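About Wondberg Tables

Wondberg Tables supplies desks and tables to schools, libraries and small offices. The company was founded as the joinery department of Strickland and became independent in May 2004. It remains privately owned.

Our workshop at Virnen covers 1,790 square metres and employs 18 people. Tops are cut, sanded and finished on the premises, and each order is checked against the customer's drawing before it leaves us. Last year we delivered 726 tables.

The Ikico range is our standard line. It is offered in 4 heights, with pale or dark tops and a choice of square or rounded corners. Other sizes can be made on request.

Pale wooden tabletops

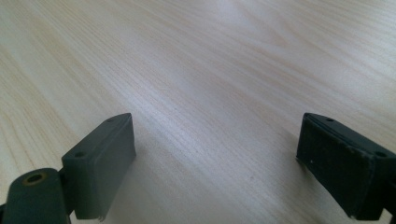
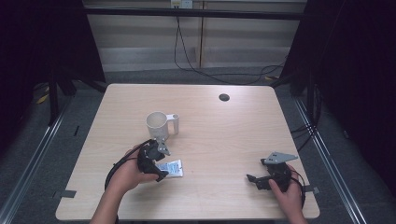

Customers may return a worn top to the workshop for sanding and refinishing, whatever its age. A written quotation is given before any work begins, and the frame may stay with the customer in the meantime. Requests for samples should be sent to the Virnen office, stating the finish required and a delivery address.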